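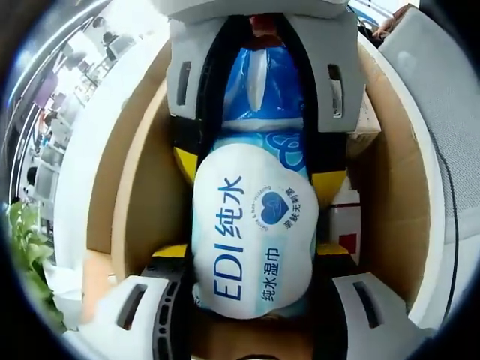
Coalitions, one reader of an earlier edition wrote in the margin of a returned copy, are decided before the vote and only announced after it. The remark is partly right, and the part that is right forms the subject of this chapter.

Chapter 7
Pre-Election Agreements and the Allocation of Seats

7.1 The problem stated

A regional assembly elected in single-member districts rewards parties that avoid competing with their allies. Two parties with similar voters that both run in a district divide those voters between them, and a third party may win with well under half of the ballots. The usual remedy is a pre-election agreement, under which each ally withdraws from certain districts and supports the other's candidate there.

Such agreements are simple to describe and difficult to write. The parties must settle which districts go to whom, who pays for the campaign in each, what happens to local candidates who refuse to withdraw, and whether the agreement binds the parties once the assembly meets. The first of these questions takes up most of the negotiation. The last is often left open on purpose.

We use the term "seat-sharing agreement" for any arrangement of this kind, written or unwritten, that is made public before nominations close. Arrangements kept private are treated in Chapter 9, together with the evidence by which they are usually detected.

7.2 The Cetthorpe assembly

The running case in this chapter is the assembly of Cetthorpe, which has 20 districts. Before the election considered here, the two largest opposition parties had run against each other in every district. In the towns of Dotport and Flasalham their combined vote exceeded that of the governing party by a wide margin, yet the governing party held both seats.

Talks between the two opposition parties opened in the fall. Nominations closed on Fri 20 November, and polling followed in December. The agreement was published shortly before nominations closed and covered all but 2 of the districts. In the remaining 2 the parties agreed to disagree, and each ran its own candidate under what the text called a friendly contest.

Three features of the agreement matter for what follows. Districts were assigned by the order of finish at the previous election, so that the party which had placed higher kept the nomination. Campaign costs were borne by the nominating party alone. The agreement made no mention of who would lead a government if the allies won a majority.

7.3 Vote transfer
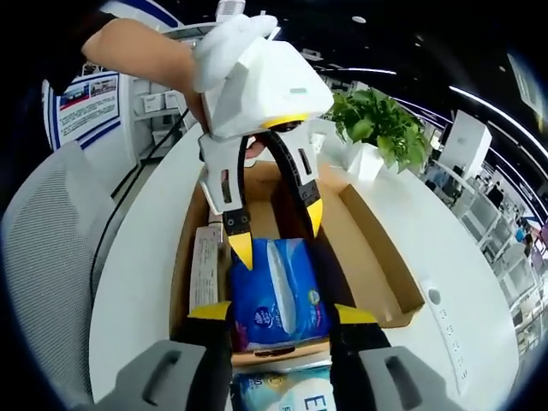
Voters are not furniture, a Dotport delegate objected when the draft was read out, and cannot be moved from one room to another by a signature. Political scientists state the same objection as a problem of incomplete transfer. When a party withdraws, some of its supporters vote for the ally, some stay home, and some cross to the opponent. The transfer rate is the share that votes for the ally.

The effect of the rate can be shown with small figures. Suppose the governing party leads the stronger ally by 200 votes in a district, and the withdrawing ally previously received 700. If all 700 transfer, the alliance wins easily. If 200 transfer and the rest stay home, the district is tied. Any lower figure leaves the seat with the governing party, provided that its own vote does not change. The critical transfer rate is therefore 200 divided by 700, or two-sevenths.

If some of the withdrawing party's supporters cross to the governing party, the critical rate rises, since each such voter cancels one who transfers. The general expression is derived in Section 7.5.

The rate is seldom uniform. In Flasalham, where the two allies drew on the same neighborhoods, it was high. In the Zelenák valley, where they had opposed each other over the closing of a rail line, it was low enough that the alliance lost a district it had been expected to win.

7.4 Plan of the chapter

Section 7.5 sets out a formal model of seat allocation between two allies with unequal support. Section 7.6 extends it to three parties, where the order in which the bilateral agreements are signed begins to affect the outcome. Section 7.7 takes up rebel candidates and the sanctions available to party leaderships. Section 7.8 returns to Cetthorpe and compares the predictions of the model with the December result, district by district. Readers without algebra may omit the second half of Section 7.5 and proceed directly to 7.6.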